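Clodden Institute of Technology
Robot Systems Laboratory
Course handout, Unit 5: Fault Review, Two-Arm Sorting Cell

Read before the lab session. Bring a printed copy and your group's log sheet.

1. Purpose of this unit

Units 1 through 4 dealt with planning and executing a single grasp. Unit 5 considers what happens when a grasp is reported as good and the item is later lost. The material is drawn from a fault review of the Fevix sorting cell, completed in January. Students are expected to know the sequence of events, the findings, and the changes made to the lab rules as a result.

No one was hurt. The review was opened under the lab's reporting rule, which covers any unplanned release of an item outside a container, whether or not there is damage.

2. The cell and the task

The Fevix cell has two arms mounted on opposite sides of a white table. Each arm carries a black two-finger gripper. Three open containers stand in a row across the table: a cream tray on the left, a small yellow bin in the middle, and a larger, deeper yellow bin on the right. Throughout this handout they are called the tray, the crate, and the bin.

The task is a transfer. The left arm picks an item from the tray, lifts it clear of the rim, and carries it toward the middle of the table. Depending on the item, it then either places it in the crate or presents it to the right arm, which takes it and lowers it into the bin. Small boxes go to the crate. Bottles and tubes go to the bin. The handover program used at the time was Brekari, version 3.

Wrist views are used by the grasp check. The wider views are kept for operators and for review.
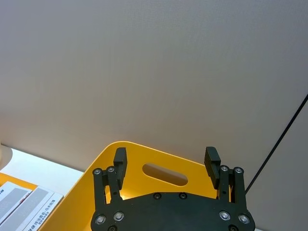
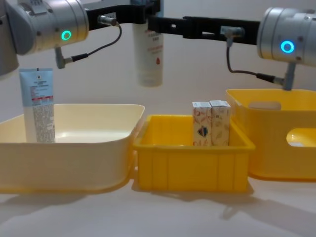
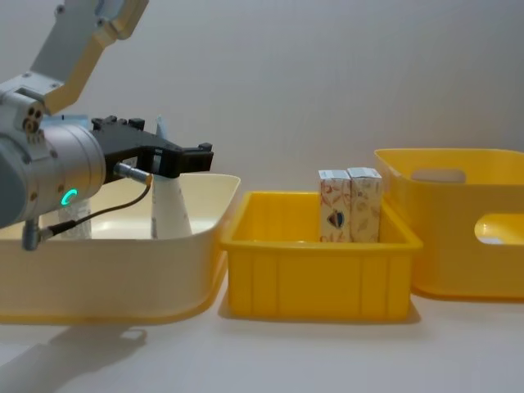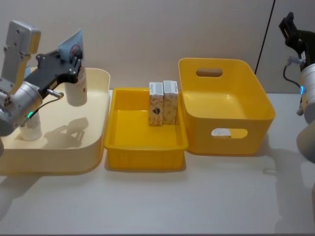

Figure 5.1. The sorting cell during transfer work, from several camera positions.

3. What happened

The cell had been running unattended transfers, with an operator at the desk, since early morning. At 10:40 a.m. the left arm lifted a bottle from the tray and moved it to the handover point. The right arm closed its fingers and reported contact. Brekari recorded the handover as complete and told the left arm to open.

The right gripper did not have the bottle. Its fingers had met the side of the bottle near the shoulder, where the surface curves, and the rise in motor current was large enough to pass the contact test. When the left gripper opened, the bottle fell, struck the rim of the crate, and came to rest on the floor.

The right arm then continued its program. It traveled to the bin, lowered, and opened on nothing. The grasp check should have caught the loss at this point, but it was set to run only after a pick from a container. A handover was not counted as a pick.

The cell started a further cycle before the operator pressed the stop button. The operator's written account states that the sound of the fall was the first sign of trouble. The screen showed no warning at any time.

4. Findings of the review

4.1 Contact was treated as proof of a grasp. The current threshold shows that the fingers have met resistance. It does not show where they have met it, or whether the item will stay in place when the other gripper lets go.

4.2 The release had no hold period. Brekari sent the open command to the left arm in the same step in which it received the contact report from the right. No shared load test took place.

4.3 The handover point had been moved. Two weeks earlier it had been raised to give more clearance over the boxes in the crate. The change was sensible and was entered in the log. The closing height of the right gripper was not changed to match, so the fingers met the bottle higher than intended.

4.4 Warning signs were present in the data. The log for the period held 1,495 handovers. Finger gap at close had drifted upward after the handover point was moved. The values were stored but no limit had been set on them, and they were not shown to the operator.

4.5 Cable condition was examined and ruled out. Because the gripper cables hang in open loops near the wrists, the review team checked them for snagging and for loose plugs. No fault was found. The Suksawat tester used for this check is the same unit issued to students in Unit 4.

5. Changes now in force

The following rules apply to all student work on the cell.

Hold before release. After contact is reported, both grippers remain closed while the receiving arm makes a small upward motion. The giving arm may open only if the load reading moves as expected.

Check after every transfer of an item, including handovers. A failed check stops both arms.

Finger gap limits. Each item type has a minimum and a maximum gap at close. A value outside these limits is a fault and must not be cleared from the desk without looking at the item.

Linked positions. Any change to the handover point requires a new entry for the closing height of the receiving gripper. The program will refuse to run if only one of the two has been edited.

Dropped items. Press stop and wait for both arms to come to rest. Lock the cell before reaching in. Do not reach under an arm to recover an item, even if the arm is not moving. An arm waiting for its partner can start without notice.

6. Lab exercise

Work in groups of 4. Each group will receive a portion of the handover log.

Plot finger gap at close against cycle number for bottles only. Mark the cycle at which the handover point was raised.

Propose upper and lower gap limits for bottles. State how many cycles your limits would have stopped before the fall, and how many of those stops you consider false alarms.

Repeat for tubes. A tube standing on its cap is wider in one direction than the other near the crimped end. Explain how your limits deal with this.

Write a one-page fault report on the fall at 10:40 a.m. using the lab form. Keep observed events separate from causes. Statements taken from the operator's account must be marked as such.

7. Submission

The plot and the fault report are due at the start of the next lab session. Late reports lose one grade step. Groups that have not signed the revised safety sheet will not be given access to the cell.

Reading for Unit 6: course packet, chapter on load sensing, first half only.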